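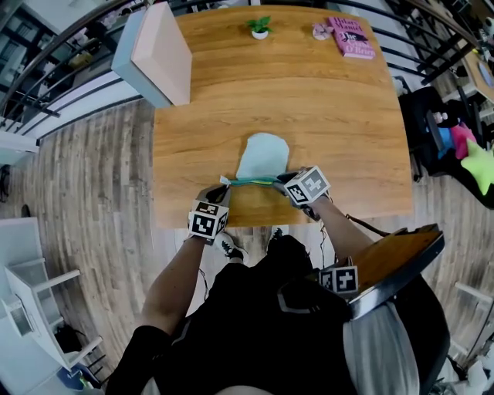
Korlow is software for turning recordings of human hands into something a robot arm can follow. It takes head-camera video with tracked wrist poses, cleans up the paths, cuts them into steps and writes out a plan your controller can read. It does not fold anything. What it does is keep careful track of a person who is folding, down to where each wrist was while the fingers were busy with the hem. Cloth is the job most of our users bring us first, and it is a rotten place to start. A pale mint-blue cloth with teal and yellow-green stripes along its folded edge is about as helpful as cloth gets, with a clear line to find and a little white tag poking out at one end, and the planner still needs telling which of those two matters. The cube markers on the wrists have no such doubts about themselves, so Korlow leans on them heavily and treats the cloth as a matter of opinion.

Korlow 3 is made by Dobos and runs on an ordinary Linux workstation. You will want a decent graphics card. You will not want to run it on the laptop you also use for email, although people do, and then they write to us.

What you get

Korlow Track
Reads the marker cubes and gives you a path for each wrist in one shared frame. A cube tilted toward the camera shows one face well and the others badly, and Track solves for whichever faces it can read. When it can't read any, it says so. Older versions would guess, with great confidence, and send a wrist under the table. We took that out in version 2 after Herman Nasution watched his arm attempt it.

Extra markers on the chair or bench can be named as fixed references, worn references or clutter. Please name them. A third cube left unnamed goes into the list as "unknown", and Track will ask about it every time you open the session. There is no setting to make it stop asking.

Korlow Segment
Splits a recording into reach, grip, move, release and the category we call "fussing", meaning all the small pats and tugs people give a cloth after they have finished with it. Fussing is kept by default. You can drop it from the plan with one checkbox, and then you can find out which of the pats were doing something.

Boundaries can be dragged by hand on the timeline. Every change is logged with the name of the person who made it, a feature requested by one half of a team and strongly opposed by the other half.

Korlow Plan
Maps wrist motion onto the arm you own, with its own reach, joint limits and dislikes. Plan checks collisions against a scene model before it writes anything. If a path can't be followed, you get the time, the joint and a sentence in English. Farah Ngau writes those sentences, and she has been asked to make them shorter.

Plan handles one arm or two. With two arms it keeps the timing between them tied together, so that one hand does not start folding while the other is still thinking.

Korlow Scene
Builds the table and its surroundings as simple solid shapes. You mark the work area and everything outside it becomes an obstacle. A potted plant at the far end of the table becomes a cylinder, a novel becomes a thin box, and neither gets a label unless you type one. We did once have automatic labels. The obstacle list read like an estate sale and users spent their afternoons correcting it.

What you need

A head-mounted color camera recording at 30 frames per second. Higher rates are accepted and mostly fill your disk.

Printed marker cubes, one for each wrist. The print files come with the license. Use matte paper. Gloss paper looks lovely and reflects the ceiling light straight back at the camera.

A camera calibration made with the bundled tool. If you change the focus or swap the lens, make a new one. If you are wondering whether somebody touched the focus, somebody did.

An arm with a position interface. Adapters for joint and tool-pose control are included, and writing your own takes a page of Python and one bad mood.

What it won't do

Korlow does not measure grip force. Wrist paths tell you where a hand went and nothing of how hard it squeezed. You set closing force in the plan, per step, and tune it on the machine.

It does not model cloth. Plan assumes the fabric will do more or less what it did for the person. If your fabric starts in a different heap each time, you need a perception step ahead of ours that finds the edge and passes us its position. There is an input for this, and it is documented.

It does not run in real time. Track works on finished recordings only. We are asked about live tracking at every demo, and Brayan Chambi has a prototype that he will show you if you stand near his desk and look interested. It isn't for sale.

It is not a safety system. Your cell still needs its own stops, its own limits and a person who knows where the red button is.

From people using it

"We had scripts for all of this, written by three people who didn't speak to each other. Korlow replaced the scripts. The people are a separate project."
Marlina Lumbantobing, Ostbridge

"The manual told me to redo the calibration. I ignored it for a week. It was the calibration."
Laurier Gagnon, Grustcombe

New in 3.2, released February 20, 2018

Track no longer swaps left and right when the wrists cross. Sessions recorded with crossed wrists should be run through Track again, and the old result is kept beside the new one for comparison.

Segment now opens long sessions without a pause long enough to make coffee in. Several customers have told us they miss it.

Plan can slow a single step without stretching the whole plan. Set the speed as a percentage in the step panel. Values over 100 are allowed and are written in red.

Scene saves the work area with the session, where it should have been all along.

Fixed: the export button worked only when the window was wide enough to show all of it.

Fixed: the sentence "joint 4 would prefer not to" has been replaced with the joint limit in degrees.

Known issue: cables running from the wrist can cover part of a cube when the forearm turns. Track marks those stretches in yellow and fills short gaps from the motion on either side. Long gaps stay empty. Route the cable along the back of the forearm and tape it down before you record.

Known issue: two cubes printed with the same pattern will be treated as one very fast cube.

Licensing

Licenses are per workstation, paid yearly, and cover all four modules. Nothing is sold separately, mostly because we tried it and ended up explaining the price list more often than the software. Recordings and plans stay in open formats, and you can read them without us if the relationship sours.

The trial runs for 30 days with everything turned on. On day 29 it sends one polite reminder. Plans you exported during the trial go on working afterward.

University labs pay a reduced rate. Send the request from your university address with the name of the lab and the model of arm. "Various" is not a model of arm.

Support

Support is by email and is answered by the people who write the code, with the tone that implies. Attach the session log, the calibration file and a short description of what you expected to happen. Full video is rarely needed at first. If the arm is doing something alarming, stop it before you write.

Related pages: Korlow Track file format / Printing and mounting cubes / Adapter guide / Release history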